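Repair or replace? The ten-year-old tower question
Forum > Home Office > General Chat
27 replies, showing page 1

brackenridge_bev
Posted Wednesday, 7:42 am

Settle a household argument, please. Our desktop is an elderly black tower that lives under the desk and collects dog hair. It has started shutting itself off whenever I open the accounts. My husband says this is a sign of good taste.

He wants to buy a new laptop. I want to get the old thing fixed, on the grounds that it does everything I ask except stay on. The bloke at Ludska in the arcade quoted me for a "diagnostic assessment" and the figure was most of the way to a second-hand car. Is anyone here still fixing these, or am I being sentimental about a box?

tinshed_trev
Posted Wednesday, 8:15 am

Fix it. Half the time it's dust or a tired power supply. I've kept the same case going for 20 years and the only original parts left are the sticker and two of the screws. My wife calls it Grandfather's Axe, and not warmly.

Don't pay anyone for an assessment until you've had the side off and got the fluff out. Unplug it first. I'd have thought that went without saying, but I have a brother-in-law.

marguerite_p
Posted Wednesday, 8:31 am

I'll be the villain. Buy the laptop.

I spent all of last winter "saving money" on ours. New power supply, new drive, then a graphics card Trev would no doubt have got out of a skip. It died in June regardless, and I was left with a very well-appointed doorstop. Everyone adds up the price of the parts and leaves out the five weekends.

tinshed_trev
Posted Wednesday, 8:40 am

I have never got a graphics card out of a skip. It was beside the skip.

Drahomíra Urban
Posted Wednesday, 9:58 am

I sit between you two, as usual. I do the books for a small importer and we had this same argument over the office machines. The boss was all for Zostlow, who lease you new ones and take the old ones away, and charge you for both directions. I asked for a month's grace and a screwdriver.

My advice to Bev is to have a look inside before you decide anything. People imagine it's like opening a watch. There's a great deal of air in there and most of the bits come out with a lever or a clip.

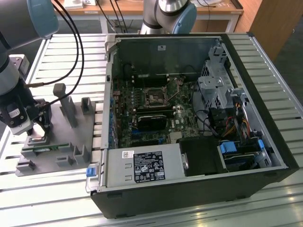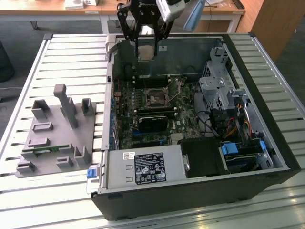

Both towers on their sides with the panel off, and the processor socket empty.

The shutting down under load sounds like heat to me, if the accounts file is a big one. The paste between the processor and the cooler goes hard after enough years and stops doing its job. A tube of new paste costs less than lunch. You clean off the old stuff, put on a dab the size of a pea, and put the cooler back on. If it still shuts down after that, I would suspect the power supply, and there I'd get a quote from someone other than Ludska.

What I would not do is go on past the second part. One repair is thrift, two is a hobby, and by the third you're Trev.

tinshed_trev
Posted Wednesday, 10:06 am

I've been called worse, and by my own mother.

A pea is too much, by the way. Grain of rice.

Drahomíra Urban
Posted Wednesday, 10:11 am

A small pea.

kelpie_and_co
Posted Wednesday, 10:49 am

Bev, what are you running for the accounts? We had a Brestex box that cut out every time the invoices were printed, and we blamed the computer for months. The culprit was the powerboard. It had the printer, the heater and a fish tank on it. The fish tank has since been rehomed to the hallway.

marguerite_p
Posted Wednesday, 11:20 am

See, this is what I mean. She's asked one question and she already owes herself paste, a power supply, a powerboard and possibly a fish. Laptops come in one piece and have a warranty.

brackenridge_bev
Posted Wednesday, 12:34 pm

They also come with a keyboard made for a possum. I like my big screen and my proper number pad.

Right – I've rung Bartoš out on the highway, who'll check the power supply for the price of a carton of beer, and I'll do the paste myself beforehand. The printer has moved to its own socket. My husband has gone to look at laptops "just for the specs".

tinshed_trev
Posted Wednesday, 12:41 pm

Hide the credit card.

marguerite_p
Posted Wednesday, 12:45 pm

Get the one with the number pad, Bev. They do make them. Ask him to check the colour as well, the white ones show every fingerprint.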